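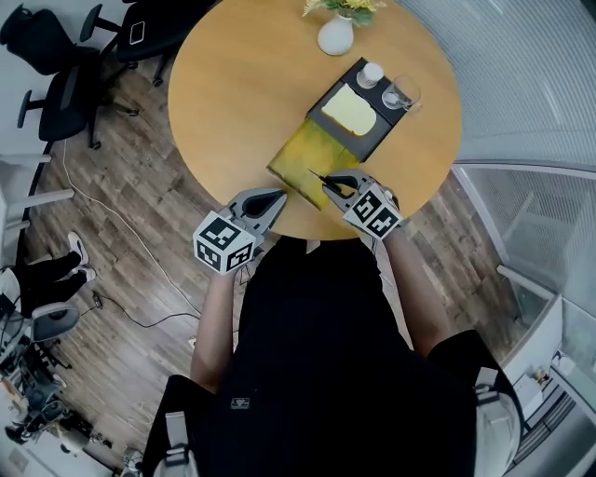
Forum > Home & Table > Trays, mats and small round tables

t_tudose
Breakfast corner, as it stands. Round table, grey tray, flowers in the white vase. Question is the tray — keep it on the slant or square it up? Glass hangs over the end a bit whatever I do. Tray is the small Rasham one.

Obed_O
Square it up. And a bigger tray, that one's full with a slice of bread and a cup on it

eylul.s
Disagree, slant is fine on a round table. Square looks like a canteen. I'd lose the yellow-green mat though, comes nearly to the edge and you'll catch it with your sleeve

t_tudose
Mat stays!! Goes with the flowers

ogura17
are the flowers real

t_tudose
Artificial. Real ones last 2 days in our kitchen, too much sun

Obed_O
Vase could come in from the far side tbh. All the greenery is falling off the back where you cant see it from the chair

eylul.s
No, leave it back there, else you're reaching round it for the bread. Had one in the middle for years, knocked it over constanty

Obed_O
Small vase, hardly in the way. Anyway the glass bothers me more. Off the tray, straight on the wood, coaster under it

t_tudose
Honey coloured top, marks if you breathe on it. Will try a coaster. Anyone used the Onadano cork ones?

ogura17
yes, they curl. get felt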